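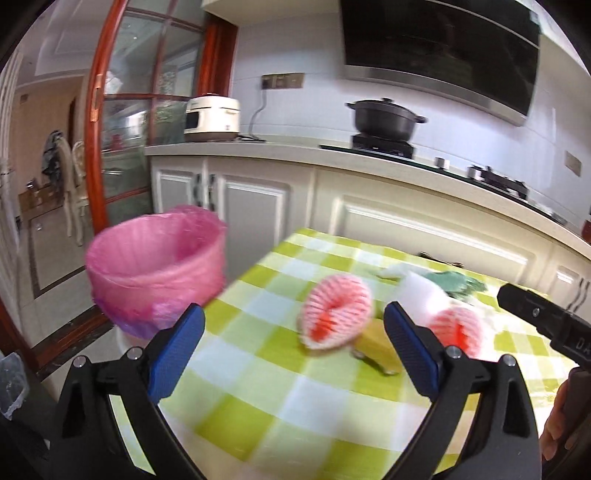

Sketena names Hawi Ambaye to lead its digital newsroom

Sketena has appointed Hawi Ambaye as head of digital news, the publisher said in a note to employees in October. She takes over the website, the mobile app, newsletters and audio, and will report to the chief executive.

Ambaye joins from Kaltar, a regional news site, where she was managing editor. She started there as a night producer and later ran the politics desk and the site's election coverage. Before that she was a reporter at the Wolde, a daily paper, covering schools and city courts.

The job had been open since the spring, when the previous head of digital moved to a post outside the news business. Two deputy editors shared the work in the meantime. Both will stay on — one in charge of the home page, the other of video.

Sketena employs 528 people, and 17 of them work on the audio team, which Ambaye will now oversee directly. The team had been part of the marketing department. The note said the move would let producers and reporters plan stories together from the morning meeting on.

"I want us to publish fewer items before noon and give the ones we do publish more time with an editor," Ambaye said in the note. She added that she had no plans to change the opinion section.

One of her first tasks will be the switch to Stidura, the publishing system the company bought last year. The food and travel pages have already moved over, along with an archive of 2,778 recipes. News and sports are next, and reporters on those desks will be trained in small groups during their regular shifts.

Kaltar has not named a replacement. Its deputy managing editor is handling daily coverage for now, and the site said it would take applications from inside and outside the company.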